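Board rack task - right gripper width reading sticks

Status: open
Raised by: Uchenna Nwankwo, Bravau student project
3 comments · 0 shares

Right gripper width freezes part way through a run. Left one fine. Trigger still moves the jaws, but the number in Nerkex just sits there at 33 untill I restart the logger. 21 runs so far, had to bin more than 20 minutes of them.

Tried:
- restarted logger - ok for a bit then back
- swapped USB ports left/right, fault stays with right gripper
- reseated cable at the gripper end, no change
- recalibrated open/closed, no change
- dropped log rate in Troken, no change

Not tried: new cable. Don't have a spare long enough. Does Hlongwane lab have one??

Noticed it mostly goes when the wrist is turned to stand a board up in the rack. Straight picks off the table nearly always log ok. So cable strain maybe, it bends over the back of the hand on that side.

Need this sorted before the December demo, please dont close it again.
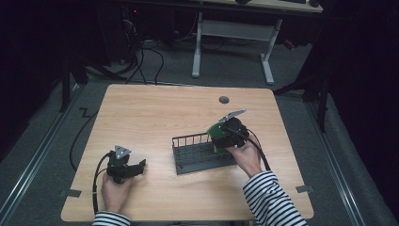

Hardware / Grippers

Right gripper closed on a green board over the rack, left one open and empty. Wrist angle like this is when the reading tends to go. Will tape the cable lower down the sleeve and rerun, then post the log.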